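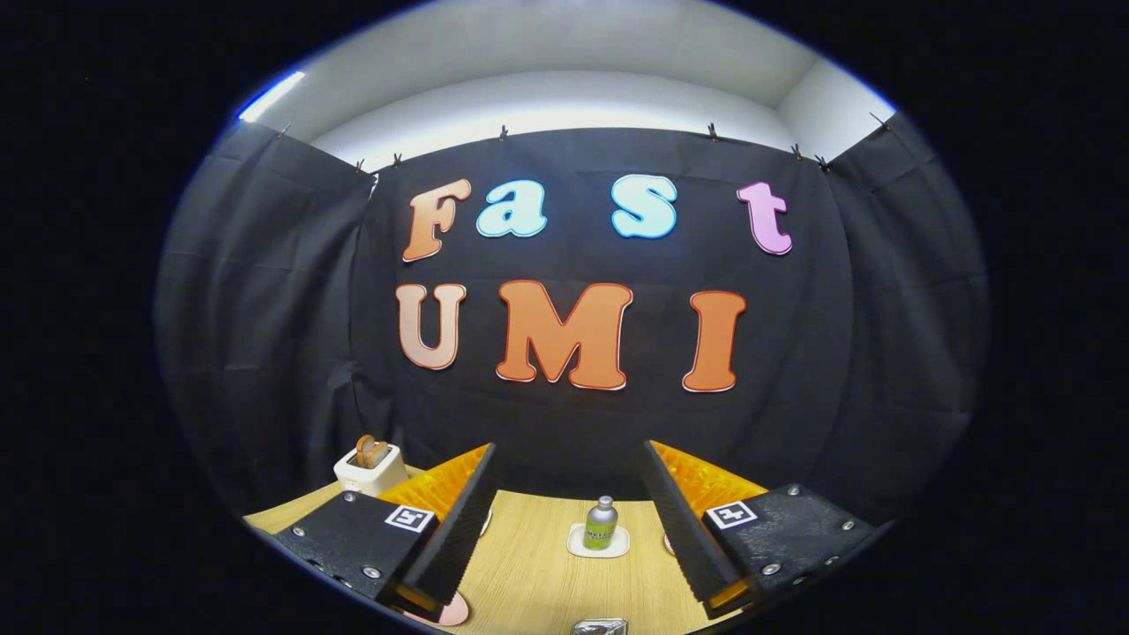
Listening Rooms and Dry Sound - Notes for Week 4
Recording Speech, evening section, Cendstead

Okay, so last week ran long and we never got to rooms, which is a shame since rooms are my favorite part of the whole course. These notes cover what I would have said, plus the stuff I promised to write down about the homework. Read them before Friday if you can. If you can't, read the part on early reflections and skim the rest.

What a room does to a voice

When you talk, the sound leaves your mouth in more or less every direction. Some of it goes straight to the microphone. The rest goes off and hits things, and then a good part of it comes back. Your microphone has no idea which part was you and which part was the wall, so it records the lot.

Your brain is much smarter about this than the microphone is. Standing in a kitchen with a friend, you hear your friend. Play back a recording of that same chat and suddenly you hear the kitchen! I had a whole interview once from a stairwell in Lund that sounded fine to me while I was doing it, and when I got home I could hardly follow my own questions. I kept the file and I'll play it on Friday. It's pretty bad.

Early reflections

An early reflection is a bounce that reaches the mic very soon after the direct sound, usually within 50 milliseconds or so. You don't hear it as an echo. It smears into the voice and changes the color of it - boxy, hollow, a bit like talking into a mug. Most of what people call "bad room sound" on a podcast is this, and it comes mostly from whatever hard surface is closest: the desk, the window, the wall behind the computer.

Sound travels a little over a foot per millisecond. Keep that in your head and you can work out a lot on the back of an envelope. If the wall is 6 feet from both you and the mic, the trip there and back is 12 feet, so the bounce shows up a bit less than 11 milliseconds after the sound left your mouth. Take off the time the direct sound needed and you have the gap. Please try this with your own room before class. The math is easy and it makes the rest of these notes much less abstract.

Reverb (the tail)

After the early bounces come hundreds of later ones, so close together that they blur into a wash. That's reverb. We measure it by how long the sound takes to drop by 60 decibels once the source stops, and you'll see that written as RT60. A furnished bedroom might be under half a second. A church can be several seconds. For plain speech you want it short, and shorter than you think.

The clap test is the quick version. Clap once, hard, in the middle of the room and listen. A fast metallic buzz means you have two bare parallel walls throwing the sound back and forth, and that's called flutter. Move a few feet and clap again, it often changes a lot.

Absorbing and blocking are two separate jobs

Every year this one trips people up, so I'm going to go slowly. Absorbing means soaking up sound inside the room so that less of it bounces. Soft, thick, fuzzy things do this: heavy cloth, mattresses, a packed closet, mineral wool panels. Blocking means keeping outside sound out (or your sound in), and for that you need weight and airtight gaps. A comforter will do a nice job on your flutter and next to nothing about the bus.

So if your trouble is traffic, don't spend money on foam. Seal the door, record at a better time of day, or go somewhere else. The old Flamaddale reading room is dead quiet after 7 p.m. and you can book it, although the ceiling is high and you'll want to work close to the mic.

Thickness and low notes

Thin material only handles high frequencies. The rough rule is that an absorber starts to work well once its depth is a quarter of the wavelength. At 2,000 Hz a wave is under 7 inches long, so a quarter of it is less than 2 inches. Easy. At 100 Hz it's more than 11 feet, and a quarter of that is close to 3 feet, and you aren't hanging that in your bedroom.

Two things help. Leave some air between the material and the wall, a few inches is already good, and the same piece will reach lower. And bunch fabric up so it hangs in folds; flat and tight is the least useful way to hang it. A room with lots of thin foam and nothing thick ends up dull on top and boomy underneath, and to my ears that's worse than leaving it alone.

Mic distance beats everything

Halve the distance to the mic and your voice goes up by 6 decibels while the room stays where it was. That's free! Before you hang a single thing, move in to a hand's width or two and turn the gain down. Go slightly off to the side if your P's pop.

Homework

Record the same paragraph (page 41 of the Caltov reader, the one about the ferry) in three spots at home. Same mic, same distance, same gain. Write down which one you like and what surface you think is doing the damage in the other two. Trim the files, but no noise reduction and no EQ, please. I want to hear the rooms. Bring headphones on Friday, the ones in the cabinet are falling apart.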